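September, 7.40 pm

Back at the Girnstead bench all day, feet killing me. Target was 35 drawer runs before tea. Got 32, kept 31. One binned becuase I bumped the leader arm reaching for my water. Aurélien Renaud says keep the ugly ones too, the model needs to see a bit of fumbling. Fine, but not my elbow.

Right arm right by the drawer handle, left one parked out of the way. 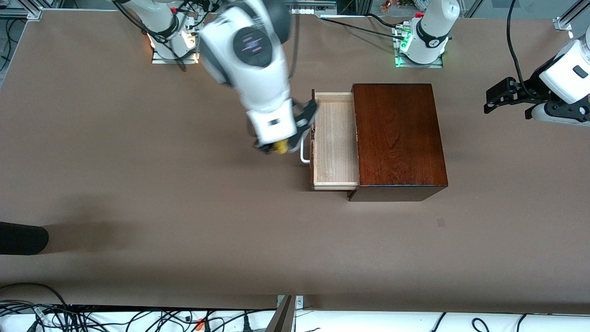
How many runs before the thing learns to do it by itself?
Depends how much you move the box between runs, and Khurana wants a first training go after 5 good sessions.

So moving the box a bit every time now, turning it too. Slow. Wrist hurts. Tried calling out start and stop like they do over at Landdale, felt silly, kept doing it anyway. Labels are a mess, half say "open", half say "pull". Must fix tonight or Wandura will chuck the lot back at me. Again.

Note to self, check the wrist view every session, not just the top one. Went through a few before packing up. Colour looks a bit dull to me, will ask Aurélien if it maters.
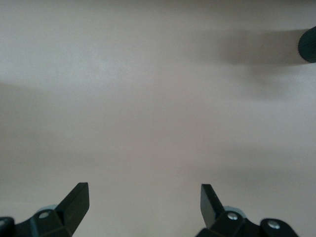 Wrist view, gripper open, nothing in the fingers.

Soup for dinner. Labels after. Bring the good chair tomorow.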